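Company > Who We Are

About Retby

Retby builds and rents small robot arm kits for food counters, prep kitchens and packing rooms.

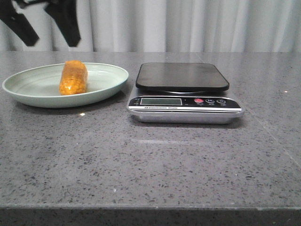
We started in Durenville with one customer, a produce packer named Olaniyan that wanted help with portion weighing. Their people were picking up a wrapped item, setting it on a scale, reading the number, writing it down and putting the item back, all shift long. It is simple work and it is hard on the wrists. Kayode Akpan was fixing conveyor motors for them at the time. He put together an arm on a bench in his garage and brought it in one December to see if it could keep up. It was slower than a person. They asked him to leave it there anyway.

That first arm is the reason the company exists, and most of what we sell still comes from it. The current kit is called the Revanetti. It comes with one arm, a two-finger gripper, a control box, a camera on a stand, and the clamps and cables to set it up on a regular counter. You do not need to bolt anything to the floor. You do not need a cage for normal use at the speeds we ship it with, but we go over your room with you before you turn it on, and if we think you need a guard we will tell you.

What the kit is good at

The Revanetti picks up one item at a time and moves it to another spot. Customers use it for weighing, for moving portions from a plate or tray to a wrapper, and for loading small boxes. It handles firm items best. Wrapped corn, whole potatoes, apples, jars and small tubs are all fine. Plastic film can be a problem for the camera when there is a strong light right overhead, so we ask you to send us a few pictures of your counter before we ship.

It is not good at soft fruit, loose greens or anything in a bag that changes shape. We have tried. If your work is mostly those things, we will say so on the phone and save you the freight.

Scales

People ask about this more than anything else. We do not sell scales and we do not require a certain one. Plenty of customers begin with an ordinary kitchen scale, with the camera reading the display. If you need weights saved straight to a file, you will want a scale with a data port, and we keep a list of ones we have tested. A scale for trade use has to be approved where you are. That part is up to you.

How we work

Every kit is set up in our shop with your items before it goes out. You mail us samples or tell us what to buy, and we run 100 picks on each item. You get the results sheet, misses included. If the sheet does not look good enough to you, the deposit goes back and we part on good terms.

Setup at your site takes 2 days. On the first day we place the arm and teach it the counter. On the second day your staff runs it while our technician stands by. After that, phone support is open from 7 a.m. to 5 p.m. and the person who answers has worked on the arms.

The rental price is $2000 a month with gripper fingers included. Fingers wear out, and we would like you to change them when they need it, so we do not charge for them. You can buy the kit after nine months and part of the rent counts toward the price.

Who we are

There are nine of us now. Kayode still runs the shop and does most of the gripper design. We have moved out of the garage to a unit behind the old Durenville feed store, with the loading door on the alley side. Visitors are welcome if they call first. Bring whatever you want picked up.

Filed under: Company, Kitchen and Packing Automation

Comments (4)

prepline_dana
Does the rental price cover the site visit, or is travel extra? We are two states over.

Retby Shop
Setup is included. Travel is extra past a day's drive, and we quote it before you sign anything.

M. Ostrow
We have had ours since spring on jar loading. Results sheet was close to what we got in our own room. The cable to the control box is too short if your outlet is on the far wall, so ask for the long one.

cornerdeli44
Would like to see this with deli containers, the kind with the thin lids. The lids pop if you squeeze them at all.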